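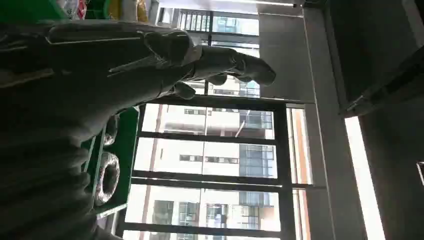
Posted by Leonie Hinds, June 4, 2019

Minutes of the June meeting, Vorkura Hot Hatch Owners

OK, so I said I'd write these up the same night and it's taken me a few days, sorry! I was also eating a sandwich for most of item 2, so shout if I've missed anything.

We had 26 people, which is our best turnout since the winter swap meet. Last month's minutes were approved with one fix (it's the rear sway bar that was for sale, and I wrote front).

1. Money. We have $2,624 in the account. Insurance for the track day comes out of that, and after a bit of back and forth we agreed to pay the deposit now and stop talking about it.

2. Track day at Pusura. We've got nine cars signed up so far. Stock brakes are fine for the novice group, but please, please put fresh fluid in. I cooked mine last year and had a pedal like a wet sponge by the third session. Noise limit is the same as before. Helmets can be rented at the gate, but I'd bring your own if you have one.

3. Tires. This went on forever (my fault, I brought it up). I want us to do a group order of the softer summer set and a few people would much rather stick with all-seasons on a daily. We voted and the group order is going ahead, but only for whoever wants in. Send me your sizes and check the sidewall, don't guess!

4. Tarawneh hill drive. Same route as last time except we skip the gravel stretch past Vora, which chewed up two front lips. Full tank before we leave. Manual or automatic, nobody cares, just keep a gap.

5. Other stuff. Decals are in and they look great. The question of letting in sedans got pushed to next time, and I'm still a yes.

Things I have to do: pay the deposit, collect tire sizes, email Pusura about the trailer parking.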